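Stodon Marine Learning Center
Young Visitors' Pages

How Do Tides Work?

Families who spend a day at Stodon Beach often notice that the water does not stay in one place. In the morning, the sea may reach the steps below the parking lot. By lunch, there may be a wide stretch of sand where the waves used to be. This slow rise and fall of the sea is called the tide.

What makes the tide?

The moon makes most of it. The moon is far away, but it is large enough to pull on the Earth. This pull is called gravity. The ground is hard and moves very little when the moon pulls on it. Water moves much more easily. The sea bulges out a small amount on the side of the Earth that faces the moon, and it bulges on the opposite side as well.

The Earth is always turning. As it turns, each beach passes through the two bulges. When a beach is in a bulge, it has high tide. When it is between the bulges, it has low tide. Most beaches have two high tides and two low tides in a little more than one day.

Does the sun help?

Yes. The sun is much bigger than the moon, but it is also much farther away, so its effect on the tides is smaller. When the sun, the moon and the Earth are in a line, the two pulls work together. High tides are then higher than usual, and low tides are lower. These are called spring tides. The name has nothing to do with the season. Spring tides come at every new moon and every full moon, in March and in all the other months.

When the sun and the moon pull in different directions, the tides are smaller. These are called neap tides.

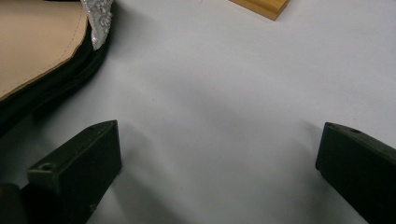
A pale, matte surface with soft shading.

Is the tide the same everywhere?

It is not. The shape of the coast makes a great difference. In a narrow bay, the water is squeezed between the two shores and can rise very high. On a small island in the open ocean, the tide may rise and fall so little that visitors do not notice it.

At Stodon, the sea rises about 11 feet between low tide and high tide. At Makokha Lagoon, on the other side of the point, it rises only 3 feet. The lagoon is joined to the sea by a thin channel, and there is not enough time for much water to pass through before the tide turns.

What is a tide pool?

When the sea goes out, some of it is left behind in hollows in the rock. Each hollow becomes a tide pool. Crabs, snails, small fish and sea stars may stay there until the water comes back. The largest pools in this area are on the Skarkia Rocks, which can be reached on foot at low tide only.

Visiting the pools safely

Ask an adult to check the tide table before you set out. The table is posted at the center's front desk and at the Cidov ferry landing. Start your walk while the tide is still going out, and return as soon as it begins to come in. Wear shoes that grip. Touch animals with one wet finger, and leave them where they are. If you lift a stone, put it back the same way up.

Guided walks for children leave from the center every Friday when the tide allows. They are led by Akinyi Mfinanga, senior educator. Children must be accompanied by an adult.

Words to know

Gravity: the pull that one object has on another.
High tide: the time when the sea is at its highest on the shore.
Low tide: the time when the sea is at its lowest on the shore.
Neap tide: a tide with a smaller rise and fall than usual.
Spring tide: a tide with a larger rise and fall than usual.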